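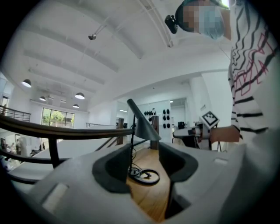

Valquíria Seixas

The desk lamp on the upper-level table has been the subject of a modest amount of correspondence since August, and it seems proper to set down on this page what has been decided and how I arrived at my own view. Readers who know the workroom at Fladham will recognise the position: beside the dark handrail, with the lower floor visible beyond it and the pendant lamps hanging over that side of the building.

The general lighting upstairs was designed for the building as a whole. The dome pendants give an agreeable light for walking about and for conversation, and the large window brings in the green of the trees, for which I remain grateful every working day. Close work at the table is a different matter. Reading a pencil line, threading a needle or checking the colour of one grey against another requires a lamp that can be brought down to the work, and for 19 years I have held the opinion that each person at a shared table should be able to do so without asking permission.

The lamp is black, with a thin stem and a dark grey conical shade. Alasdair Rennie objected to the shade when it was first proposed. His position, set out in two letters of considerable length, was that a cone of this kind lights a small circle generously and leaves the remainder of the table to fend for itself. I accept the first part of his argument. A small circle is what I require. When the shade is angled down across the table the light stays on the page and out of the eyes of whoever is opposite, and I have found that I finish a morning's work less tired than I did under the old fitting from Haddad, a broad white affair which lit everything in the room to an equal and rather discouraging degree.

There remains the question of the cable. It is black, and long enough that it must go somewhere. My practice is to coil it in a loose loop on the tabletop near the lamp. Mr Rennie would prefer it fixed beneath the table with clips, and has kindly supplied a packet of them from Parell, which I have placed in the drawer. A clipped cable is certainly neater. It also ties the lamp to one end of the table, and those of us who move towards the window in the afternoon would be obliged to unclip it and begin again. I should add that the coil ought never to be left hanging over the edge on the handrail side, where a passing sleeve or bag strap may catch it.

The following arrangements now apply and will be reviewed in August. The lamp is to be kept 60 centimetres from the edge of the table nearest the railing. The cable is to be coiled before anything else is put out. The shade should be adjusted by holding the stem steady with the other hand; the joint on its predecessor failed through impatience. The lamp is to be switched off at the end of each session, including sessions which are expected to resume after lunch.

I have been asked whether a second lamp will be purchased. The Nillov catalogue lists a similar model with a heavier base, and there is a case for having one at each end of the table when two people are working late. I am inclined to wait until the winter, when the window is of less assistance and the need can be judged fairly. Mr Rennie is inclined to order immediately — a rare instance of his being the more extravagant of us — and the matter is therefore open.

Notes on the table itself, and in particular on the oiling of the wood, were begun on 18th March and will be posted once I have copied them out legibly.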